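Home | Practice Notes | Site Visits | Archive

Site Visit: The Occupational Health Clinic at Stuvholm

April 12, 2021

The Stuvholm clinic runs preventive health checks for employers in the area and opened its doors to referring practices for one afternoon. I went mainly to see how the screening line is organized, as our own practice is about to move from single appointments to grouped ones.
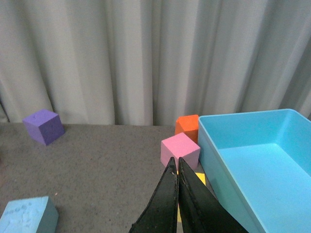

Reading time: 4 min

The clinic occupies the second floor of the Esteban building and holds contracts with 28 employers. The largest is Dosach, a packaging firm that sends its night-shift staff for a yearly check. Capacity is given as roughly 800 full assessments a year. Staffing is two physicians, a nurse lead and a shared audiology technician who is on site in the mornings only.

A full assessment takes 59 minutes on the schedule. Blood draw comes first, so that fasting patients can eat before the remaining stations. Blood pressure is taken twice, seated, with a rest between readings. Spirometry and audiometry follow, then a vision test, then the physician. The physician has the results of every station except the blood work on screen before the patient walks in. Lab values go out later by letter, with a phone call if anything falls outside the set limits.

Sabina Skála led the tour and was direct about the weak point, which is audiometry. The booth is next to the stairwell, and low-frequency thresholds had to be repeated often enough that the station was moved to the earliest slots. A second door seal has been ordered. Until it is fitted, borderline results are retested on another day. 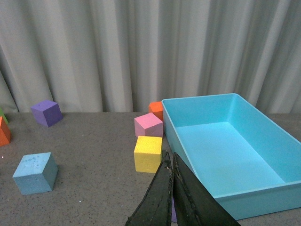 Records and follow-up

Scheduling and results both run on Sorkulix. The clinic enters station data directly, with no paper form in between except for consent. Employers receive a fitness statement only: fit, fit with restrictions, or review needed. Diagnoses and lab values stay with the patient and, if the patient agrees, the family physician. I asked to see a sample statement and it fit on one page.

Follow-up is the part I would copy. Any patient with a raised blood pressure reading is booked for a repeat before leaving the building - the front desk does not close the visit without a date in the field. Missed repeats go on a list that the nurse lead works through every October and again in spring. I would prefer a shorter interval. Two lists a year leaves a long gap for a patient who skips the first recall.

Questions at the end dealt mostly with cost and with who pays for repeat tests. Under the current contracts, the first repeat is included and later ones are billed to the employer without a stated reason.

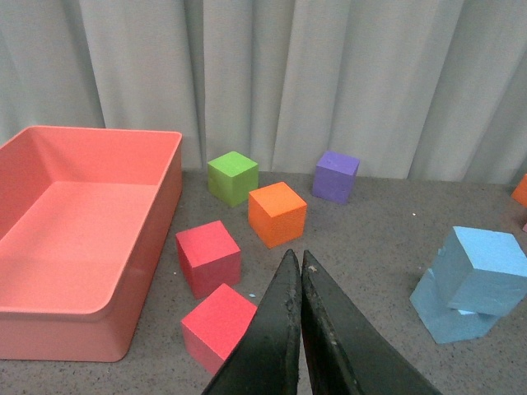

Azucena Lozano asked whether billing a repeat without a reason really protects the patient, given that a small employer can guess who was sent back. The reply was that invoices are grouped by quarter and carry no appointment dates. For a firm with a handful of staff that may not be enough, and the clinic is looking at yearly invoices for that group.

The next open afternoon has not been scheduled. Practices that want the station timetable can request it from the front desk in writing.

2 comments | 28 shares

Contact | Copyright 2021 Practice Notes | Back to top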